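Marar Intro Economics Card Set (Prundodine), my review after a full semester

Posted 27th April

So I finally have time to write this up! A few people in the comments under my textbook post asked whether the Marar cards are worth the money, and I kept saying "wait till my exam's over," and now it is, so let's go.

Quick background if you're new. I went back to school last August after a long stretch of working retail, and I'm doing an associate degree in the evenings. Econ is required for my program. I had never taken a single class in it and I was scared of the graphs, mostly. I'm fine with words and I'm fine with arithmetic but the minute somebody draws two lines crossing and says "now shift it," my brain leaves the building. I got through micro in the fall with a lot of crying and a library copy of somebody's workbook (all the answers already penciled in, thanks for that), and for macro this spring I decided to spend some money and buy a proper study kit.

The one I bought is the Marar set, the big box with everything, not the little travel pack. You get 116 cards split into 4 decks, a fold-out sheet with the main graphs on it, a skinny booklet, and a code for the practice site, which has 2000 questions on it according to the box. I have not done them all. I will never do them all.

The decks are color coded by edge. One is basic terms, one is micro, one is macro, and the last one is called "Mix-Ups," and I'm going to talk about that one a lot because it's the reason I'd buy this again.

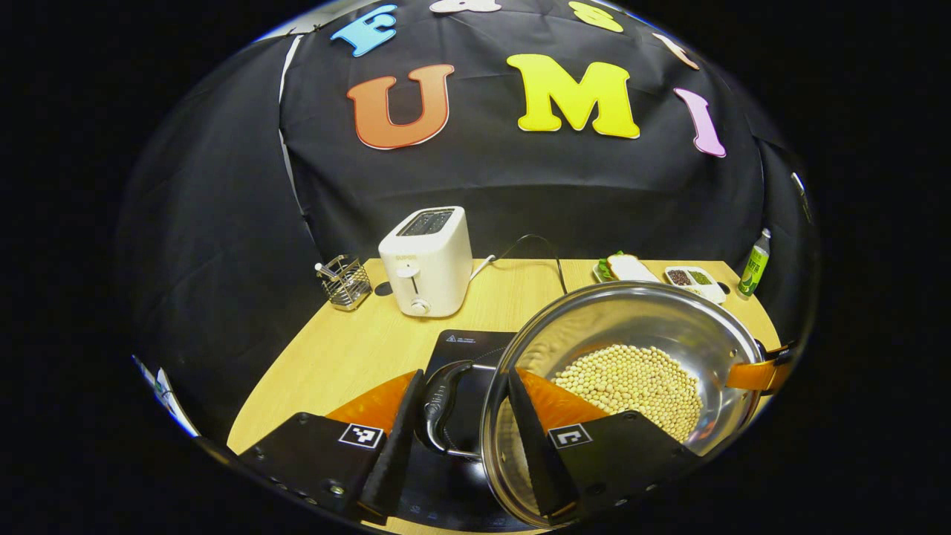
First though, the basic terms deck, which I nearly gave up on. It's very dry. The front has a word like scarcity or opportunity cost and the back has a definition that sounds like it was written by a lawyer. I already had definitions in my textbook! What I wanted was somebody telling me what it means if I'm deciding between picking up a shift and studying. There's a small line at the bottom of each back labeled "In use" that tries to do this, and some of them are good (the one for sunk cost is about sitting through a terrible movie, fine, we've all done it), but a lot of them are about wheat. So much wheat. I don't know any wheat farmers and I kept forgetting whether the price was going up or the harvest was going down.

The micro deck is better. Elasticity finally made sense to me from these cards, a whole semester too late for my micro grade. They show the same graph on three cards in a row with only the slope changing, and if you flip through them fast it's almost like one of those little cartoon flip books. I showed that to Callum Innes from my study group and he made me do it over and over until he got it too. Market structure is also nicely done. You get a card for each type and then a bigger comparison card, and I taped the comparison card inside my binder for the rest of the term.

Macro deck, the one I bought the thing for: mostly good, with one real hole. GDP, inflation, unemployment, fiscal policy, all solid. The unemployment cards do a great job on who gets counted and who doesn't, and that came up on every quiz we had. The hole is money and banking. There's barely anything on how reserves work, and the card on open market operations has an arrow going the wrong way! I thought I was losing it. I stared at that card one whole evening before I emailed our instructor, Mr. Tse (Kuo-hua Tse, if you ever get the chance to take his class, take it), and he wrote back "the card is wrong, you're right," and I have saved that email forever.

I wrote to Prundodine about it too. They answered in a couple of days, a very nice guy called Dirceu Mendonça, and he said it's fixed in the new printing and sent me a replacement card in the mail with no charge. Points for that. But if you're buying used, check it. It's the card that says "Bond purchases and the money supply," and the arrow beside the interest rate should point down.

Okay, the Mix-Ups deck. Every card has two things on it that students confuse, side by side, and the back tells you how to keep them apart. Change in demand versus change in quantity demanded. Deficit versus debt. Real versus nominal. Positive versus normative (I had those two backwards for most of the fall). I carried this deck in my coat pocket all winter and did it on the bus. The corners are trashed. Where the basic terms deck talks like a lawyer this one talks like a person, and I'd bet money a different writer did it. If they sold it separately I'd tell every single one of you to get that and skip the rest, but they don't, I checked, and then I asked Dirceu and he said they're "looking at it."

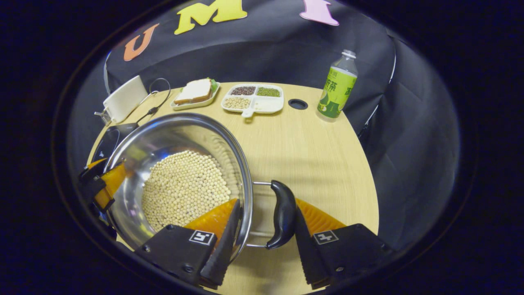

Now the practice site. Hmm. The questions themselves are decent, a bit easier than what I got in class. You can pick a topic and a difficulty, and it keeps track of what you missed and feeds those back to you, and I liked that a lot. The explanations are hit or miss. Some give you a full paragraph with the graph redrawn, and some just repeat the right answer back at you with the word "because" stuck in front of it. On my phone it was painful. The graphs don't resize, so you're sliding around trying to find the label on the axis. On a laptop it's fine. It also logs you out if you leave it alone for a while, and I lost a half-finished set that way more than once while I was dealing with dinner.

Your code is good for a year from the day you turn it on, so don't turn it on the day the box arrives like I did. I lost a month of it before classes even started.

The fold-out graph sheet is big and glossy and I loved it until I tried to fold it back up. It lives on the side of my fridge now. The booklet I read once. It's mostly study tips of the drink-water-and-sleep kind, though there is a decent page on reading the question twice for words like "other things equal."

A few of you asked how it compares to Waltulico. I borrowed that one from Lachlan Baxter, who's a semester ahead of me, and kept it for a weekend. Waltulico is prettier, and the cards are thicker, and the graphs are in color. It's also a lot more expensive and there's less on each card. Lachlan swears by it and he did well, so what do I know. I think if you're a person who learns from pictures you might like it better. For me the words on the Marar cards did more, and I missed the Mix-Ups the entire time I had it. The Traltby workbook is the other one people bring up and I haven't used it, so I can't help there, sorry!

Things I'd change if Prundodine ever asks me: more on banking, less wheat, a box that closes (the lid on mine split at the side and I've had a rubber band on it since), and please number the cards within each deck. I dropped the micro deck on the stairs at school and there was no way to put those flip-book elasticity cards back in order except by squinting at them.

And because you'll ask, I got a 77 on the final. I know that isn't a brag number for everybody, but I got a much uglier one in micro and I was thrilled. The part I lost the most points on was, yep, money and banking.

Would I buy it again? Yes, on sale. At full price I'd think about it for a day and then probably still do it for that one deck. My neighbor Ieuan Gape has already called dibs on my set for his daughter, so it's going across the hall next week, rubber band and all, and I've told him about the arrow.

Next post will be the statistics calculator one, I promise. I'm still waiting on the cable for it.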